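How to test a chore robot before you believe the video

Posted 2025-12-19

Every few weeks someone sends me a clip of a robot putting food in an oven and asks whether they should hold off buying a new dishwasher. My answer is no, buy the dishwasher. But if you have a chance to try one of these machines yourself, at a trade show or a friendly lab, you can learn a lot in one afternoon.

What you need: a countertop oven, a table, a few ordinary kitchen things and a notebook. Leave the oven unplugged for the first rounds.

Step 1. Pick one chore and write down what "done" means. "Use the oven" is too vague. "Open the door, take the item out, put it on the rack, close the door" can be marked pass or fail. Write it down before the first run, or you'll find yourself being generous later.

Step 2. Ask who is driving. Plenty of demos are steered by a person out of view. There's nothing wrong with that, but it tells you about the arms and very little about the software. I asked Tramach this in October and got three paragraphs about their vision for the home.

Step 3. Run it with the table as the operators like it. Let them have their best go. An oven is a fair test, as the door swings down into the space the arm wants to use, and the opening doesn't leave much room for a wrist.
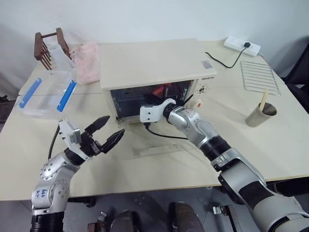 Keep your hands off during the run. If someone nudges the item or steadies the door, mark it as a fail and start again. Time each run from the first movement to the door closing.

Step 4. Now make it a kitchen. Turn the oven a little. Move the towel. Swap the item for one of another shape. Most systems I've watched get noticeably worse at this point, and Udeletti's sales sheet, which boasts of 3,000 runs, doesn't say if anything was ever moved.

Step 5. Do 8 runs in a row and write down all of them. A 99 per cent success rate sounds lovely until you ask what happened on the bad one. A dropped sock is a nuisance - a dropped hot tray is a burn.

Step 6. Do the chore yourself and time that too. Include the setup and the wiping up for both of you.

If the machine still looks good after that, I'd like to hear about it. Send me your run sheet, with the failures left in.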